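Vultirent Help Desk
Ticket 1046
Subject: Letters sliding off black display cloth, cloth won't hang flat
Product: Quintero drop cloth (black, 400 cm wide) with Quintero rail
Site: Illthorpe, ground floor room
Status: Open, waiting for parts
Priority: Normal

Opened by customer, 9.15 am

Hello! First of all, we love the cloth. It went up in one morning and it has made the end of the room look like a little theatre. The pale table goes right up against it and everything on the table stands out so much better than it did against the old painted wall, which was a sort of custard colour with scuffs.

The trouble is the letters. We have a set of soft cut-out ones in pastel colours, each with a thin darker edge round it, and they go straight on the black. Three big ones for UMI and a smaller row over the top. They look fantastic when they're up. They just won't stay up. The big pink U has been on the floor most mornings, and the M swings round on one corner until it looks like a number three. The little ones are better but they creep.

Second problem, possibly the same problem: the cloth won't hang flat. It came folded and we can still find the folds. Is there a way to get them out without taking the whole thing down again? It took ages to get level.

Things we've tried so far:
– Stullell sticky dots, the clear ones, two on each letter
– Stullell sticky dots, four on each letter (worse, if anything)
– pressing the letters on hard and leaving a book leaning on them
– pins, but the heads show up terribly on the pastel colours

Any ideas very welcome!

Reply from support, 10.40 am

Thanks for the cheerful ticket. A few questions before we send anything out.

1. Which side of the cloth is facing the room? One side is brushed and slightly fuzzy, the other is smooth. They look nearly the same under ceiling lights, so please go by feel.
2. Is the bottom hem weighted? There should be a chain in a separate bag.
3. Is the rail fixed to the wall or on the two uprights?
4. Does anything touch the cloth during the day, such as a table, a chair back or a radiator?
5. Are there any fabric protector sprays or cleaning products on the cloth?

Customer, 11.05 am

Right, I've been round with my hands on everything.

1. Smooth side out! I had no idea there was a difference. I rubbed both with my eyes shut to be sure, and yes, the fuzzy side is facing the wall.
2. No chain. I've found the bag though, it was still in the box under the instructions.
3. On the uprights.
4. The table does. The back edge is pushed up to it so that things don't roll off behind.
5. No sprays. I did wipe one patch with a damp cloth when somebody got chalk on it.

Does it matter which way round it goes? I'm happy to turn it if so, I just want to know before I get the steps out.

Reply from support, 11.30 am

It matters quite a lot for letters. The Quintero cloth is made so that hook tabs grip the brushed side. Sticky dots don't do well on either side, as the glue only catches the very top of the weave and the weight of a big letter peels it away from the top down. That fits with your U going first.

Please do the following in this order:

Step 1. Take all the letters off and peel away the old dots. If glue stays behind on the cloth, leave it alone for now. Rubbing spreads it.

Step 2. Pull the table forward so you can stand behind it.

Step 3. Unclip the cloth from the rail, turn it round and clip it back on from the middle outwards. Starting at one end is what makes most cloths go on crooked.

Step 4. Thread the chain through the bottom hem. It goes in at the left and you can feed it along with your fingers through the fabric.

Step 5. Leave it hanging overnight with nothing against it. Most of the folds should ease. Please don't iron it on the rail.

Step 6. Fix the letters with hook tabs. There is a starter card in the same bag as the chain, with 42 small round tabs on it.

For the big letters use one tab at each top corner and one at the bottom. For the small ones, two is plenty. Put the sticky face on the back of the letter and press for a slow count of ten before it goes anywhere near the cloth.

Customer, 2.20 pm

Steps 1 to 4 done! Middle outwards is a revelation. I've been starting from the left for my whole life, with curtains too.

The chain was a fiddle. It got stuck at a seam a little past halfway and I had to back it out and try again with a safety pin on the end. Worth adding that to the sheet, I think. With the pin leading, it went through in a couple of minutes.

There was some glue left where the M used to be, a shiny patch the size of a coin. I've left it. It's on the wall side now anyway, so I don't mind it one bit.

The room looks odd with the table pulled out and no letters, and I keep wanting to put them back. Will wait until tomorrow as told.

Customer, 9.00 am the next day

Better! The sharp folds from the packaging have gone. It's still got soft ripples and some wrinkles, more than I'd hoped, but the hard lines that ran across like a road map have disappeared. The chain has made the bottom edge beautifully straight.

I've put the hook tabs on. A few notes in case they help the next person:

The first tab I stuck down came straight off the back of the I. I hadn't held it for ten. I counted properly for the rest and they've gripped.

The letters go on with a lovely scrunchy sound, and you can peel them away and shift them as often as you like. I moved the pink U three times just because I could.

It's easy to pull the cloth into a ripple when you press a letter on. I started putting one hand flat behind and pressing against that, and it lay much better.

I laid the words out on the table first, big row nearest me, small row behind, then moved them up one at a time. I'd done it by eye before and ended up running out of space at the right every single time.

Reply from support, 9.25 am

Lovely result, and thank you for the safety pin tip. We'll pass it on to whoever writes the sheet.

Soft ripples are normal on a cloth this wide when it's on uprights. If they bother you, bring each upright out by a hand's width so the rail clips aren't bunched. If they don't bother you, leave it. A bit of fold looks good on black and the letters will sit over it.

One more thing to check. You mentioned that the table goes right up to the cloth. When it's pushed back hard, the edge traps the fabric and every knock on the table tugs on everything above it. Could you send a photo once the letters are on and the table's back, with the join between table and cloth showing?

Customer, 10.10 am

Table back, letters up, photo attached. The blue I is on the far right after the peachy M, and the little yellow a in the top row is my favourite. You can see the cable hole in the table as well, the small round one over towards the cloth. I mention it because I'd been using it to judge the middle for months, and it isn't in the middle, it's a touch to the left. That explains a great deal about my earlier attempts.
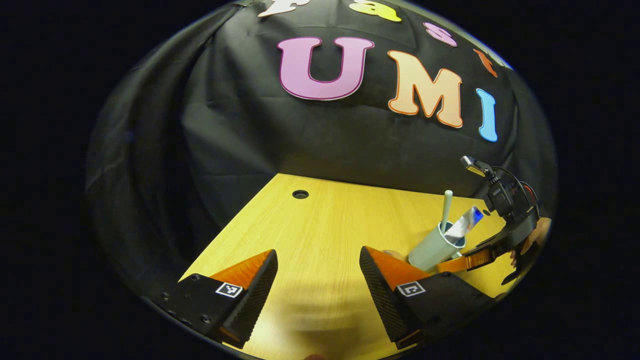

Checks after refitting

Reply from support, 10.35 am

That looks great, and very cheerful against the black. Please keep an eye on the following and let us know how you get on:

– Slide a flat hand between the table's back edge and the cloth. If it won't go in, ease the table forward until it does.
– Give each big letter a gentle tug at the bottom. A tab that's going to fail tends to let go there first.
– If a letter drops, look at which half of the tab has come away. If the tab is still on the letter, the cloth needs a brush with a dry clothes brush. If the tab is still on the cloth, the sticky side has failed and you'll want a new one.
– Keep the unused tabs in their bag. They gather fluff very quickly.

Customer, 4.45 pm

All checked. I couldn't get my hand in on the right, so I've eased that corner of the table out and it goes in now all the way along. Tugged the U, the M and the I and they all held. I was braver with the U, given its history.

I've got one request. Could we have another card of the small round tabs? I'd love to make a second set of words for December in different colours, and now that I know they peel off so easily I'd like to swap them over every month. Same size tabs please, and black ones if they exist.

I did spot a bit of lint near the top row where I'd been leaning on the cloth in a woolly jumper. It came away with the clothes brush.

Reply from support, 5.05 pm

They do exist in black. I've put one card on order for Illthorpe, no charge as the first sheet didn't mention which side of the cloth should face out. I've also asked for the wording to be changed so that the brushed side is explained on the first page, next to the drawing of the clips.

I'll leave the ticket open until the card reaches you. If anything slides in the meantime, reply on this ticket and say which letter it was and which tab went.

Customer, 5.10 pm

Perfect, thank you so much! Everything still up as I lock the room. Will report on the U in the morning.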